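Startseite / Wohnen / Esstische / Titutport

Esstisch Titutport
Artikelnummer 3666
Lieferbar ab April

Manche Tische kauft man für die Gäste, und dann sitzt man doch jeden Abend selbst daran, mit der Zeitung, dem Abendbrot und allem, was sich im Lauf des Tages so ansammelt. Für solche Abende haben wir den Titutport gebaut – einen hellen, ruhigen Holztisch, der sich in einer kleinen Küche genauso wohlfühlt wie in einem großen Wohnzimmer und der gern ein paar Jahre älter werden darf, ohne dass man ihn verstecken möchte.

Die Platte kommt aus unserer Werkstatt Berar, wo sie geschliffen, geölt und noch einmal von Hand nachgeschliffen wird. Wir nehmen uns dafür gern Zeit, und ja, deshalb dauert die Lieferung manchmal etwas länger, als man es vom Möbelhaus gewohnt ist. Die Kanten sind leicht gerundet, sodass man die Unterarme bequem auflegen kann (wer abends lange am Tisch sitzt und plaudert, weiß das zu schätzen!). Das Gestell wird zerlegt geliefert, der passende Schlüssel liegt im Karton.

Zur Pflege braucht es wenig: ein weiches, leicht feuchtes Tuch für jeden Tag und ab und zu etwas Hartöl, das Sie dünn auftragen und über Nacht einziehen lassen. Verschüttetes bitte bald aufwischen, vor allem Rotwein und Kaffee. Kleine Kratzer lassen sich mit feinem Schleifpapier in Richtung der Maserung ausbessern, eine Anleitung dazu legen wir jedem Tisch bei.

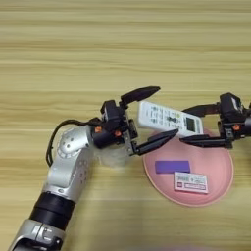 Bei der Oberfläche haben wir lange überlegt, wie viel Zeichnung sie haben soll, denn eine ganz gleichmäßige Platte wirkt schnell ein wenig streng. Nun laufen hellere und etwas dunklere Streifen nebeneinander her, von blassem Beige bis Honig, und das macht es beim Decken herrlich einfach. Ein runder Teller in zartem Lachsrosa passt wunderbar dazu, und sogar die weiße Fernbedienung, die ja doch immer irgendwo auf dem Tisch landet, fügt sich ganz freundlich ein. Wer es kräftiger mag, probiert dunkelgrüne Servietten oder Steingut in Graublau.

Gut dazu passen die Sitzbank Sepp (Artikelnummer 2732) und die Hängeleuchte Arkinia (Artikelnummer 522), beide ebenfalls in unserem Onlineshop erhältlich. Ein Holzmuster der Platte schicken wir Ihnen auf Wunsch vorab zu, bitte geben Sie bei der Bestellung die Musternummer 51 an.

In den Warenkorb
Holzmuster anfordern
Pflegehinweise
Versand und Rückgabe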